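01/04/2026

I went through my cookbook shelf over the break and pulled out everything I hadn't opened in a year. That came to 35 books, more than half the shelf. I put them in two boxes in the hall and left them there to see if I'd miss any.

I missed six. Those went back.

Most of my cookbooks came from library sales. The branch I use, the Illilora library, has one every November, and hardcovers are a dollar on the last day. At that price I stop being careful. I have a book on cooking with a clay pot and I have never owned a clay pot. I have two copies of the same bread book, one with the index torn out.

The book I use most is a spiral-bound one put together by a church in Skomirach. It has 330 recipes and no photos at all. A lot of them are casseroles, and a lot of the casseroles are the same casserole. But the roll recipe on the second page of the bread section is the one I make for every holiday, and the bean soup is good too. People's names are printed under the recipes, and some of the pages in my copy have pencil notes from whoever had it before me. "Too much salt" is written next to the ham loaf. I agree with that.

I borrow more than I buy now. My library lets you take up to 14 cookbooks at a time, and I usually have three or four out. I read them at the kitchen table first, mark pages with scrap paper, and copy down anything I want to keep on index cards. If I've copied more than five cards from one book, I let myself look for a used copy.

I also tried keeping recipes on the computer. I used a program called Flukent for most of last winter. It was fine for searching, but I never wanted a screen near the stove, and typing everything in took longer than writing a card. I've gone back to the cards and a metal box.
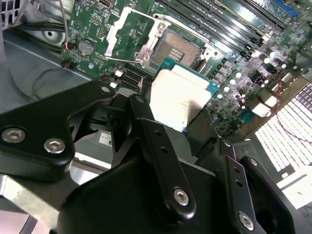 ## What I have out right now

A book on noodle soups from a small press called Bai. I've made the plain chicken broth twice and the one with greens once. The broth takes most of an afternoon but freezes well. The print is small and the pages won't stay flat, so I hold it open with a can of tomatoes.

A children's baking book I remember from grade school. I asked for it on interlibrary loan and it came from two counties over. The oatmeal bars are sweeter than I remembered. I cut the sugar by a third on the second batch and liked them better.

A general vegetable book, arranged by season. I'm only reading the winter part. So far I've tried the roasted cabbage and the carrot salad, and I copied down the cabbage.

The boxes in the hall are going to the library's donation shelf next week, clay pot book included. The second bread book is going too, the one without the index.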